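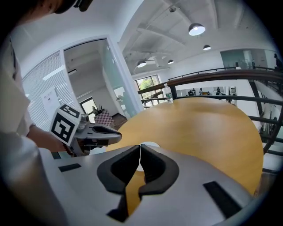

¿Cuánta mesa hace falta para merendar? Bastante menos de la que tengo, y aun así siempre acabo con el plato en el borde.

22 de enero de 2023

Domingo. Sigo dándole vueltas a la mesa redonda del rellano, que es lo que hace una persona cuando ha decidido no ordenar los armarios. La madera tira a miel, o a naranja, según a quién le preguntes y las ganas que tenga de discutir. En septiembre pedí catálogo a Plulivwood convencida de que quería otra, más seria, rectangular a ser posible. Llegó el catálogo, vi los precios y descubrí de golpe que la redonda me gustaba muchísimo.

Lo malo de una mesa redonda es que no tiene esquinas donde abandonar cosas. En una cuadrada dejas el agua en un rincón y ahí se queda hasta que prescribe. Aquí la botella va a parar al fondo, pegada a la barandilla, y para alcanzarla hay que dar la vuelta o estirarse con muy poca dignidad. Yo me estiro.

La barandilla tiene su mérito, eso sí. Pasamanos de madera oscura, con curva, y debajo los hierros, por los que se ve a los de la oficina de abajo. Ellos con sus escritorios y yo arriba con mi merienda, como en un palco barato. Más de una vez he masticado despacio por no parecer ociosa.
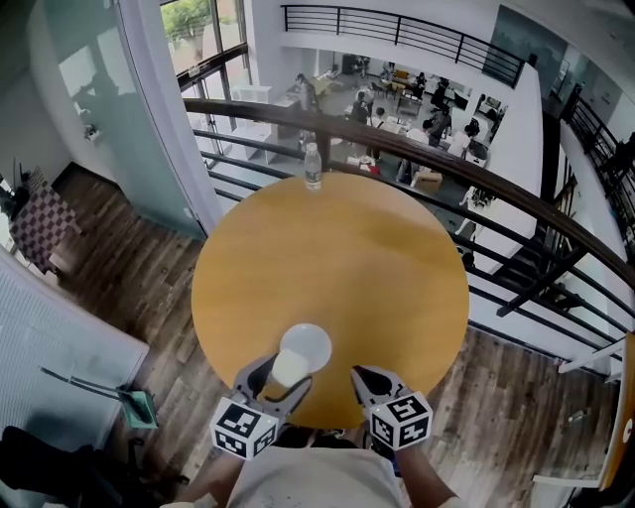

Sobre la vajilla tengo menos que presumir. Plato blanco, vaso de papel blanco. El vaso viene de un paquete de 50 que compré en Pestasier para una reunión a la que vinieron dos personas, de modo que llevo meses bebiendo las ausencias de los demás. Saben un poco a cartón. El plato, en cambio, es digno, y el vaso a su lado parece un pariente que ha venido sin avisar.

Propósitos de la semana: comprar un vaso de verdad. En Sovano los había de cristal grueso, de los que hacen ruido al posarlos. También mirar si la cera Štěpánek que guardo bajo el fregadero sirve para este acabado; la etiqueta está en checo y yo la leo con mucha fe. Pone 20 minutos de algo. Supongo que de espera.

Mañana barro el rellano. El recogedor verde de mango largo me lleva mirando desde el jueves.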